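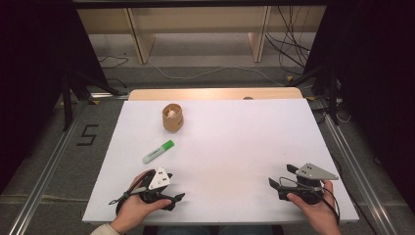

Table Rules for Hand-Held Grippers: Tips for a Bench That Stays Sane

I love this job. Give me a white tabletop, a cup, a marker and a pair of hand-held grippers and I'm happy until supper! But a good demonstration session lives or dies on housekeeping, and these are the habits we've settled on at the Benavides workshop. Steal whatever suits your own bench.

Before you pick anything up

Wipe the tabletop with a barely damp microfiber cloth and then a dry one. Skip the spray polish. It leaves a film, the film leaves glare, and you'll be squinting at it in the recordings for weeks.

Keep the top down to the things the task needs. One small cup and one marker is a perfectly good task, and a harder one than you'd think with two grippers! Pens, phones, tape rolls and coffee go on the shelf.

Cap on the marker. Always. Green highlighter comes off a white top with rubbing alcohol if you catch it the same day, and after that you're into melamine sponge territory (go gently, they're abrasive and they'll dull the finish).

Cork cups are wonderful for this kind of work. They're light, they don't clatter, and the jaws don't skate off them the way they do on glazed mugs. Brush the crumbs out with a dry pastry brush. Don't soak them.

Cables

Run the cable over the back of your hand and down past the wrist, with enough slack that you can turn your palm all the way up without a tug. Test that before the first take. If you feel a pull at full reach, stop and give yourself another hand's width.

Button your cuffs or push your sleeves well up. A loose cuff and a loop of cable will find each other.

Hook-and-loop ties beat zip ties every time on a bench that gets rearranged. Buy a whole roll and cut your own lengths.

White cable on a gray floor is easy enough to see, black cable in a dark corner much less so. Either way, if it crosses a place where people walk, tape it flat or put a cover over it.

Floor marks

Number your stations in tape, big enough to read standing up. Black cloth tape holds nicely on low carpet if you vacuum first and press the ends down with the back of a spoon. Peel it slowly, at a low angle, when you move. Ours get redone every February, and I look forward to it more than I should.

Keep stand legs and rails where they are once the table is set. If somebody bumps one, say so right away. Fixing it takes a minute and no one gets a hard time.

While you work

Start and finish with both hands resting near your own edge of the table, a comfortable distance apart. It makes a clean beginning and a clean end to every take.

Move at the speed you'd use to hand a friend a full cup of tea. Smooth wins!

Never put your free fingers between the jaws to nudge something into place. Set the gripper down and use your hand.

Don't touch the marked plates on top, and don't clean them with anything but a dry lens cloth. A smudge across one of those little dark squares can spoil a morning.

If you drop something, finish the motion, log it, and reset. Alaric Ruiz-Ortega set that rule for us and I grumbled for a week, then came around completely. Our log is up to 2,329 takes and the fumbles are some of the most useful ones in it.

Putting away

Wipe the jaw fingers, coil the cables in loose loops (never around the gripper), and hang them up. Marker back in the drawer, cup upside down on the shelf. Lights off last.

Last updated November 25, 2020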